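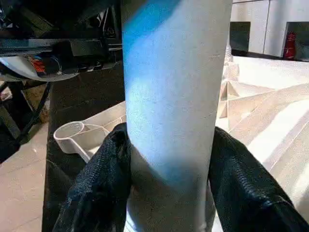
## 4. Packing and storing the rolls

Okay, so you've got your Floltholm backdrop printed, trimmed and dry to the touch, and now it has to go somewhere. This is the part of the guide I get the most mail about, mostly from people who did a lovely job on sections 1 to 3 and then leaned the roll against a radiator. I've done it too. We'll go slowly.

Everything in this section is for the standard matte paper. If you bought the Travari cloth version, skip to section 6, because cloth folds and paper really doesn't.

### 4.1 What you need

- The roll itself, on its core
- A strip of tissue paper long enough to wrap once around each end
- Paper tape (the kind you can tear by hand)
- A pencil
- Two end caps, or two circles of stiff cardboard
- A clear bit of floor or a long table

Please don't swap the paper tape for packing tape. Birthe Bach, who tests these instructions for me, pulled a strip of packing tape off a finished roll and took a nice long tongue of the surface with it. She was very calm. I was not.

### 4.2 Rolling it up

1. Wash and dry your hands. Thin cotton gloves are even better if you have them. Matte white shows every fingerprint, and you can't wipe them off afterward (I've tried bread, erasers and wishing).
2. Lay the paper face up and brush it off with a soft, dry brush. One crumb under the first turn makes a bump in every turn after it.
3. Line up the short edge with the core and tack it down with three little pieces of paper tape. One in the middle first, then the two ends.
4. Roll slowly, with both hands flat and spread apart. You want it snug but not cranked tight. If you hear it squeak, you're pulling too hard.
5. Stop after every few turns and look at both ends. If one side is creeping out like a telescope, unroll back to where it started and go again. Tapping the end to even it up feels like it should work, and it will crush the edge instead.
6. When you reach the end, close the roll with a loose band of tissue and tape the tissue to itself. No tape on the paper.

> **Note:** The first turn is always the worst one. If it's a bit crooked but the rest is straight, leave it. It'll be hidden inside forever.

### 4.3 Picking it up and moving it

A full roll isn't heavy so much as awkward, and most of the damage I see comes from the ten seconds between the table and the corner.

1. Clear your path first. Chair legs, stands, bags, the dog.
2. Tilt the roll upright with one hand on each side, low down. Hold it from both sides so the pressure is even. Grabbing it with one hand and squeezing is how you get those little short creases that run across the outside.
3. Keep your other things off your hands while you do this. Rings and watches leave dents.
4. Walk it. Don't slide it along the floor, since the bottom edge will fray.
5. For anything longer than you are tall, get a second person. Really!

> **Caution:** Don't lift a roll by the cap or by hooking your fingers into the core. Caps pop off, and the roll comes down on whichever toe is closest.

### 4.4 Standing or lying down?

I get asked this constantly, and my answer has changed over the years. For a few days, standing is fine. Put it in a corner where it can't tip, on a folded towel or a piece of felt, and keep it clear of metal shelving. Brackets and bar ends stick out more than you think, and a roll that's only resting against one will have a groove in it by the weekend.

For longer than that, lay it flat on a shelf that supports the whole length. Two hooks with a sag in the middle will give you a banana. Ragnheiður Bergmann keeps hers on a plain board under the bed, which I love, and they come out perfectly straight.

Wherever it goes, keep it out of direct sun. Colored lamps won't hurt the paper, but they'll fool you when you're checking it for marks. Under a blue light a perfectly clean white roll can look stained, and a stained one can look clean. Carry it over to a window or switch on an ordinary white bulb before you decide anything.

### 4.5 Labeling

Write on the tissue band or the cap, in pencil, before you put the roll away. You'll be sure you'll remember which is which. You won't. I write:

- the paper name
- the width
- the month it was rolled (mine mostly say March, when I do my big clear-out)
- which way the printed side faces

Handell puts a batch number inside the core, so if you ever need to order a match, look there first. Mine is 304 and I've been able to reorder it twice.

### 4.6 If it's already creased

Small crease on the outer turn: unroll that turn only, lay it face down on clean paper, cover it with a second sheet and leave a flat, heavy book on top overnight. No iron. No steam.

Crease that goes through several turns: cut back to good paper if you can spare it. I take off 40 cm at most before I start pricing a new roll.

Soft dents from gripping usually relax on their own once the roll has been lying down for a while, so give them a chance before you start fussing.

Next up is hanging, in section 5. Have your two stands and the crossbar ready, and borrow somebody tall.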